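What the arm takes off the rota, and what it puts on

The sorting hall at Vunulberg used to be described by two numbers: how many items came in and how many people it took to put them in the right basket. Since June there has been a third, the number of times an arm has to be helped. I have worked in returns handling long enough to distrust single figures, but I think this third one says more about the future of the job than the other two put together.

The arrangement is simple. Mixed household goods arrive, the arm picks, the item goes to a basket, and a person deals with whatever is left. The software is called Jerari. The contract with Dlamini, who supply the hall with its stock, pays per item sorted correctly and says nothing on who or what does the sorting.

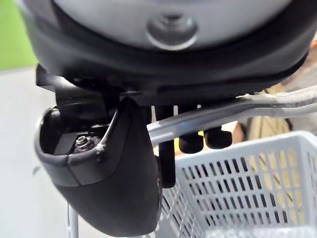

Wrist view at Vunulberg, with a slotted white basket beside the finger.

In the first full month the arm handled 2,436 items, of which 161 needed a person. Management read this as a success, and on its own terms it was. My objection is to the way the 161 were treated in the report, where they appear as a remainder. For the staff they were the shift. An easy item gives the hands something to do and the head a rest. Take the easy items away and what is left is a string of awkward ones, arriving without warning, each wanting a decision.

Busisiwe Fourie has sorted by hand for most of her working life and now minds the arm. Her account is that she walks less, lifts less and goes home more tired. I do not find this strange. Watching for a fault is harder work than preventing one, and the old pay grade was set for lifting.

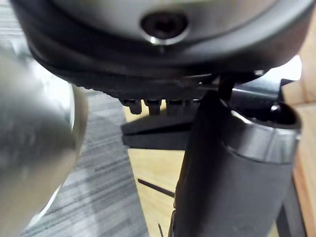
The grade is where the argument ought to start. Under the present scheme a sorter is paid for throughput, with a small addition for accuracy. Once the arm is running, throughput belongs to the arm. The person beside it contributes judgement: when to stop it, when to leave it alone, when a poor grip will correct itself. None of that appears on the pay sheet. A hall that measures only picks will conclude that it is paying people to stand about, and will cut them at the next review.

There is also the matter of who may touch the machine. At Vunulberg three people are cleared to change a finger or adjust a bracket, and all of them work days. On the late shift a loose fitting means a phone call and a wait. Vusumuzi Mokoena, who runs lates, has asked for his own staff to be trained. The answer so far is that training is the supplier's business. I think that answer is wrong. Tightening a bolt is well within the ability of people who kept the old conveyor going for years, and if they are kept away from it they will stop looking for faults.

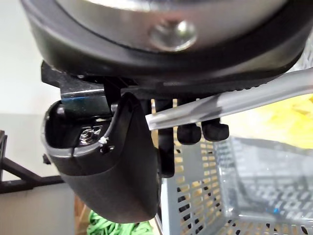

Long, thin goods show the point well. A rod or a tube can be held in many ways, and most of them are bad ones. Experienced sorters know by habit where to take hold of such a thing and which way to turn it before it goes in a basket. That knowledge has been passed to the arm in part, through corrections made by the same staff, over many shifts, at the ordinary rate. The Minero site, which is due to get the same system, will start with those corrections already in place. The people who made them will receive nothing for it.

I am not against the arm. Backs are better off, and the noise level has dropped since the conveyor went. I would keep it running. I would also make some changes before Minero opens: a grade for minding that reflects the attention it takes, maintenance clearance on every shift, and a fixed payment for corrections that are carried to another site. The cost is modest – I have put it at 100 a month per head – and it could be met from the saving on agency cover. 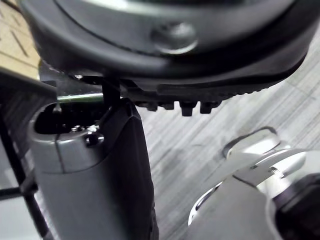 Fingers apart above the floor, with a slender rod across the top of the left one.

The pay review opens after the Minero equipment has been ordered. I would have it the other way round, so that the staffing terms are agreed while there is still an order to hold back.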